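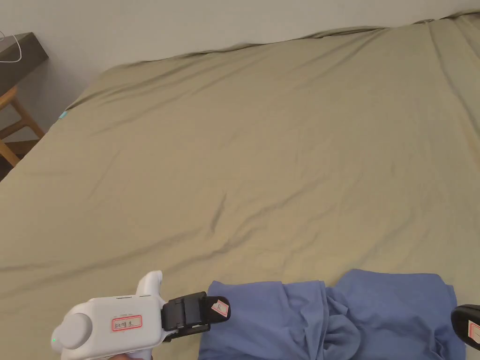

Voslow Help > Bedding Guides > Taro Fitted Sheet > Putting It On

Section 3: Fitting the sheet and getting it smooth

By Genalyn Maglaya
24 October 2019

By now you should have washed your Taro sheet once, as explained in Section 2, and let it dry right through. Do have a little patience with this part, especially on a large bed pushed up against a wall, where the far corners are always the awkward ones. After a go or two it becomes quite second nature, I promise.

Before you begin, clear the bed completely and move any phone chargers or lamp cables well back on the bedside table, so you don't catch one as you shake the sheet out. If there's a chair beside the bed, slide it away and give yourself room to kneel.

1. Find the small care tag sewn into the side seam. On the Taro it belongs at the left-hand side of the bed as you stand at the foot.

2. Lay the sheet loosely over the mattress with the seams facing down, and let it settle where it likes for the moment.

3. Start at the wall. Lift the far corner of the mattress a few inches with one hand and pull the pocket of the sheet right underneath with the other, then do the second far corner in the same way.

Note: The Taro takes a mattress up to 16 inches deep, including any topper. If yours is deeper, please see the Ayala range – the pockets are cut a good bit more generously.

4. Come down to the foot of the bed and fit the two near corners, pulling gently towards you as you go.

5. Run your hand along each side and tuck the elastic under, all the way round. Along the wall the cloth likes to gather into a soft ridge, so push your fingers down between mattress and wall and draw the extra fabric under.

6. Smooth the top with the flat of your forearm, working from the middle out to the edges. Long creases running corner to corner usually mean that one pocket is sitting a little twisted. Slip it off, turn it straight and put it back.

Caution: Don't drag the mattress about by the sheet. The elastic is strong but the stitching at the corners isn't meant for that sort of pulling, and a split seam there is a fiddly thing to mend.

Caution: Keep the iron on a medium setting, and never iron the sheet while it is on the bed.

A few faint wrinkles are perfectly normal in a cotton sheet – most of them ease after a night's sleep, and the olive shade is rather forgiving of the rest.

Related guides
Washing and drying your Taro sheet
Measuring your mattress depth
Ayala deep fitted sheets: size chart
Folding a fitted sheet for the cupboard
Codosham pillowcases: care and storage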